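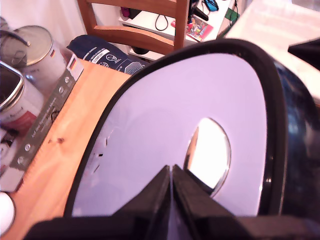 Words by Lukáč

I own far too many dishes, and I still only ever reach for the one. It's the big oval one, pale lavender-white on the inside with a thick black rim, and dark navy on the outside so glossy that it picks up the light. I bought it in April at the Prasden market for 22 dollars, which felt like a lot for something I was planning to put lemons in. It has not held a lemon since. It's had potato salad, roast pumpkin, a very sloppy trifle and once a whole week of unopened mail.

A few of you wrote in after the last Undon kitchen letter asking what I use for serving when there's a crowd and no oven space, so I thought I'd give the dish its own little item. Ovals are great on a narrow table! A round bowl that feeds the same number sticks out over everyone's plates, and a rectangular one always seems to leave food wedged in the corners. You can push an oval down the middle, lengthwise, and still have space for the bread.

My table is light pine, knots and all, and I've stopped fussing over it. I do put a folded tea towel under anything heavy (learned that the slow way, there's a dent near my chair the colour of old tea). The chairs are a warmer orange-brown and don't match it in the slightest. I used to think I'd replace them. Now I'd miss them.

Then there's the tin situation. I've been on a bit of a run with German groceries, the ones with the tiny black, red and gold flag on the label, and they've been piling up on the table on their way to the cupboard. Tins with a pull ring are my favourite thing on a tired night. Beans go straight into the oval dish with chopped parsley, a spoonful of mustard, a slosh of vinegar and whatever onion is left, and that's dinner sorted. If you've got cold potatoes, chuck them in too. I make it an hour ahead and leave it on the bench, and it's always better for the wait.

A word on pale glazes. They show everything. Little dark marks collect near a rim and you'll swear you already washed it. I use bicarb and a damp cloth, go gently in circles, rinse, and have another go the next day if I can be bothered. Please don't take steel wool to a matte surface, I did that to a favourite platter years ago and it has looked sorry for itself ever since.

The Esumance swap table is back on 8 November 2025, and serving dishes are welcome as long as they're clean and not cracked. I'm bringing 19 odd saucers and a gravy boat. The oval is staying home with me.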